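Cirnedgate Leisure Centre to extend laundry and linen service for winter swimmers

18th December

Cirnedgate Leisure Centre will extend its linen service to all members from the start of next month, following a trial that ran through the autumn in the main pool and the sauna suite. Members will be able to collect a clean cloth and a towel at reception on arrival and return both on leaving.

The service was first offered to early morning swimmers only. Use grew steadily, and the centre handed out 2,000 items during the final month of the trial. Members' comments were largely favourable, although several asked for larger towels and for a second return point near the side entrance.

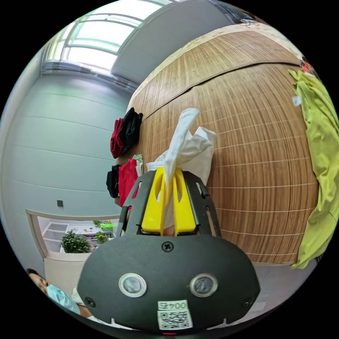 The new arrangements cover the pool, the sauna suite and the stretching room on the upper floor. Members are asked to wipe down benches and mats after use and to place used linen in the return bins before leaving the building. A plain white cloth, of the kind that crumples easily in the hand, will be issued for this purpose and should not be used on the skin. Towels will be issued separately and carry a blue stripe.

Marleny Quispe, centre manager, said the change had been requested at two successive members' meetings. "People told us they would rather not carry wet things home on the bus in December," she said. "We have looked at the cost with care and are satisfied that it can be met from existing funds."

Washing will be carried out by Villca, a local laundry firm which already serves the town's two care homes. Collections will take place each morning before opening. The contract runs for 22 months and may be renewed by agreement.

There will be no charge to members holding a full or family pass. Day visitors may hire a towel at reception for £2, and cloths will be free to all. Lost items will not be charged for in the first instance.

Reception will open at 9 am during the holiday period, and the sauna suite will be closed for routine repairs until the new service begins. Questions about the arrangements should be addressed to Édgar Lozano, member services, at the centre's front desk or in writing.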